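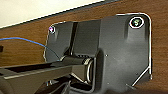
Photo: Jukness wrist camera

About Jukness

Jukness is a robotics research company in Kuster. We work on one problem, which is getting a robot arm to handle small parts with cables attached using only what it can see from its own wrist. We publish the method, license the software and run trials for firms that want to know whether it will work on their parts.

There are eight of us. Most came from maintenance, electronics repair or machine vision, and everyone takes a turn at the bench, including the people who do the books.

What we work on

Factory robots are good at picking up the same part from the same place. Repair and disassembly work is harder to automate. The parts arrive in any position, they have been opened before, and there is usually a lead running across the thing you need to get hold of. A person moves the lead aside without thinking about it. A robot programmed with fixed positions will close on the lead, or drag it, or stop.

A common answer is to put cameras overhead and build a full model of the work area before the arm moves. We used that arrangement for our first year. It did well until the gripper came in close, when the arm blocked the overhead view at the moment the view was needed. Adding more cameras made the calibration job longer and didn't fix the last few centimetres.

We now put the camera at the wrist and plan from there.

The Trurkero method

Trurkero is the name of our method and of the software that runs it. It has two stages.

In the first stage the arm makes a short pass over the part. The software marks out anything long and thin that crosses the surface and follows each one as far as it can. It doesn't try to identify the part. It stores the lines as curves with a confidence value at each point, and the confidence drops where one line crosses another or goes out of view.

In the second stage the software scores possible approaches for the fingers. An approach that crosses a high-confidence line is thrown out. An approach that comes near a low-confidence section is kept but slowed down, and the arm takes a fresh look partway through. If the fresh look disagrees with the stored curves, the arm backs off and starts the pass again.

We train the line-following stage on demonstrations recorded by hand. An operator guides the arm while the wrist camera records, and the file is kept whether or not the grasp worked. The current training set holds 2000 of these recordings. Failed attempts are labelled with the point where they went wrong, and they have been more useful to us than we expected when we started keeping them.

Crossings

Crossings are where most of our effort goes. When two leads cross, the software has to decide which line continues in which direction. Colour is a help when the leads are different colours and no help at all when they are both grey. Reflections off metal handles and connector shells can also read as a short length of pale cable.

Earlier versions treated every crossing as the end of both lines. It was a cautious approach and very slow, because the arm kept stopping for another look. The present version carries both lines through and checks them against the curve on the far side. 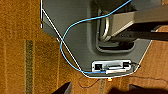
Grisetti told us after its first trial that the slow approach near a crossing bothered its line staff more than an outright stop would have, and that a robot which creeps forward looks like a robot about to break something. Grisetti also asked for a clear reason on the operator's screen each time the arm slowed down. Both points were fair. The screen now shows the uncertain section of line, and the minimum approach speed can be set on site.

Results

Our most recent bench test was a set of 200 grasp attempts on parts with at least one lead crossing the surface. The arm completed 190 without catching or pulling a lead. The misses came from two causes. In some the lead ran under the part and came out in a spot the first pass had not covered. In the others a glossy surface was taken for a line and the arm gave up after repeated passes. We count giving up as a miss.

These are bench figures. The lighting was ours, the gripper was ours, and the operators knew the system well. We ask any firm looking at the method to run its own test on its own parts before signing anything, and we will lend the equipment to do it.

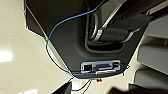 Wrist view with the blue cable running down past the metal bracket.

What the method doesn't do

Trurkero does not estimate force. If a plug is latched, the software has no idea how hard to pull, and we rely on a limit set in the arm controller. It doesn't handle ribbon cable reliably, as the line follower expects something narrow. It has not been tested outdoors or on anything carrying mains voltage, and we don't license it for either.

Bundled leads are the next piece of work. At present a loose bundle is treated as one thick line, which is fine for keeping clear of it and no use for picking out a single lead.

How we work with other firms

A trial usually begins with a box of parts sent to Kuster. We record demonstrations on them, retrain if the parts are unlike anything in the current set, and send back the results along with the recordings. The firm that sent the parts decides whether those recordings can go into our general training set. If the answer is no, they are deleted when the trial closes.

We run a bench day each November for anyone who wants to bring a part along and try it. Places are free but limited by the size of the workshop. Please leave batteries at home unless you have checked with us first.

Enquiries about trials, licensing and student placements can be made through the contact page. Parcels without a job number will be held at the front desk until we hear from the sender.

Page last updated 2021-09-30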